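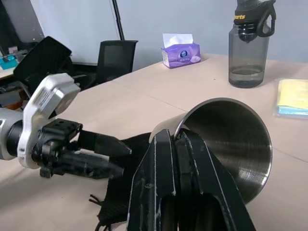 페리 운항 중지 명령은 화요일 16시 정각에 발효되었다. 우타브포트 항만관제실 당직자 루어 콩은 명령서 제2항을 두 번 읽고 수신 시각을 일지에 적었다. 플리르넬과 타글 사이의 여객 이동은 별도 통지가 있을 때까지 금지되며, 화물은 하역 인원이 하선하지 않는 조건으로만 허용되었다. 관제 탁자에는 스테인리스 컵이 옆으로 누워 있었고, 안쪽 금속면에 가는 동심원 가공 자국이 보였다. 그녀는 컵을 그대로 두고 선박 목록을 열었다.

해당 선박은 한 척이었다. 비르카리호, 승객 136명, 15시 20분 플리르넬 출항. 타글 도착 예정 시각은 16시 41분이었다. 명령서에는 발효 시점에 이미 항해 중인 선박에 관한 조항이 없었다.

"비르카리, 우타브포트 관제. 현재 속력과 위치를 보고하라."

"속력 11노트, 타글 방파제까지 7.5해리. 접안 허가를 요청한다."

"대기하라."

그녀는 보건국 당직 번호로 전화를 걸었다. 신호음만 이어졌다. 두 번째 번호는 통화 중이었다. 타글 측 부두장은 전화를 받았으나 답이 짧았다. 현문을 내릴 인원이 이미 철수했고, 섬 주민 837명 가운데 의료 인력은 간호사 한 명이라고 했다. 회항 시 필요한 연료는 선장이 계산해 보냈다. 잔량은 1000리터, 플리르넬까지의 소모량은 그보다 적었다. 다만 북쪽 해협의 조류가 17시에 바뀔 예정이었다.

"관제, 승객들이 방송을 요구한다. 뭐라고 해야 하나."

루어 콩은 명령서의 문장을 다시 확인했다. 금지 대상은 '출발'이 아니라 '이동'으로 되어 있었다. 접안도 회항도 이동이었다. 정박은 정의 조항에 없었다.

"비르카리, 타글 외항 제3묘박지에 투묘하라. 승객 하선 불가. 식수와 의약품 소요량을 18시까지 보고할 것."

"투묘 후에는?"

"미정이다."

교신이 잠시 끊겼다가 복창이 들어왔다. 그녀는 일지에 묘박지 번호와 승객 수를 적고, 비고란에 근거 조항을 쓰려다 펜을 멈췄다. 적을 조항이 없었다. 그녀는 자기 이름을 적었다.

16시 52분, 비르카리호의 속력 표시가 0으로 바뀌었다. 보건국에서는 아직 전화가 오지 않았다.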